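Zinside – motion planning and perception for work inside enclosures

Planner, wrist-camera perception and cell tooling in one install. Version 2 is current as of May.

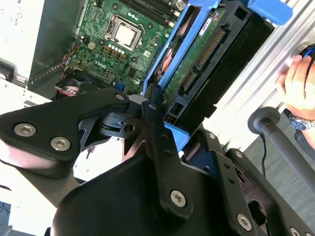

Cirilo Ibarra writes that the clearance view alone saved him a week of guessing: he used to run every path at crawl speed with a thumb on the stop button, and now he reads the margin on screen before the arm goes anywhere. His one complaint is that the view opens in millimeters every time, whatever he set the day before. The unit setting is saved per project from version 2 on.

Overview

Zinside plans and supervises arm motion in tight, cluttered housings: desktop computers, control cabinets, power supplies, small appliances. It was written for disassembly and repair benches, where no two units arrive in quite the same state and a fixed program fails on the third one. Cables move. Covers get left half on. A drive is in one bay in one unit and in the other bay in the next.

The software takes the wrist camera stream, builds a local model of the housing, and plans the tool path against that model. It runs on an ordinary Linux workstation beside the cell. The robot controller keeps its own safety functions and Zinside does not replace or override them.

Perception

The perception module works from a single wrist camera. A depth camera can be added and is recommended for deep housings, but it is not required. The module sorts what it sees into four classes:

Fixed structure – chassis walls, cages, rails, board edges
Removable parts – drives, caddies, memory, fans, cards
Flexible items – cables, ribbon, loose wire bundles
Keep-out – anything the operator marks, plus hands and arms in the camera view

Flexible items get a wider margin than rigid ones and are checked again before each approach. Bare metal and shiny screw heads used to produce false edges; the current edge filter removes most of them under diffuse light. Direct spotlights still cause trouble and should be turned away from the work.

The gripper's own fingers are always in the wrist view. They are masked from the tool model, so the geometry file has to match the fingers that are fitted. If you change finger plates, load the new file and run the mask check.

When a hand or arm enters the camera view, the planner pauses and waits for a resume command. This is a convenience for people who work next to the arm. It is not a rated safety function and must not be used as one.

Planning

The planner searches for a path that clears the model by the margin you set. The default margin is 2 mm for rigid parts. Up to 300 candidate paths are tried for each approach, and the best three are offered in the path list with their smallest clearance shown next to them. You can accept the first one automatically or choose by hand.

Paths are planned both in and out. A part held in the fingers changes the outline of the tool, so the exit path is computed with the part attached. Part outlines come from the library or can be drawn in the editor as a simple box. A box is enough for a drive or a memory module.

If no path meets the margin, the planner stops and names the obstacle. It does not lower the margin on its own.

Control

Zinside sends joint targets to the robot controller and reads back position and motor current. Contact is estimated from current where no force sensor is fitted. With a wrist force sensor the contact limit can be set much lower, and this is the better choice for anything with pins or a socket.

Three speed bands are available. Approach speed applies outside the housing. Inside speed applies past the opening plane, which the operator sets once per housing type. Contact speed applies for the last part of any grasp or release.

Tooling and scripts

Every job is a plain text file that can be edited, compared and kept under version control. The command line tools do everything the window does, with the exception of the part editor.

Replay steps through a recorded job with the camera stream, the model and the planned path side by side. Most support requests are settled from a replay file, so please attach one when you write.

The part library has 532 outlines in the current release. Library updates are separate from software updates and can be installed without a restart.

Requirements

Workstation with a dedicated graphics card
80 GB free disk space, more if replays are kept
Wired network connection to the robot controller
One wrist camera, color, with a fixed mount
Gripper geometry file, or the measurements to make one

Driver packages are provided for Bíró arms and for the Desis controller. Other arms can be connected through the open joint interface, which takes some programming on your side. The interface document is included in the install and can be read without a license.

Setting up

Plan a day for the first cell. Camera calibration is done with the printed target supplied in the box – tape it flat to the bench and clear the area before starting. The target has to stay put until the second pass is done. If the bench moves when you lean on it, clamp it or move the cell. We have seen more calibration trouble from bench legs than from cameras.

After calibration, set the opening plane, load the gripper file, run the mask check, and do a first job with the arm in step mode.

Known limits

Clear plastic covers are not detected reliably. Remove them or mark them as keep-out.
Cables lying across a black surface may be classed as fixed structure.
The planner handles one arm per workstation license.
Screw removal is planned as a motion only. Driver torque is set on the tool.

Licensing and support

Licenses are sold per workstation and include one year of updates. After that the software keeps running at the version you have. Education licenses cover the same functions with the same support.

Zinside is developed in Harodberg. Lajos Szabó handles technical questions before purchase, including whether a given arm and camera will work together. Send the arm model, the camera model and the inside dimensions of the smallest housing you work on. Replies normally go out by 4 p.m. the next working day.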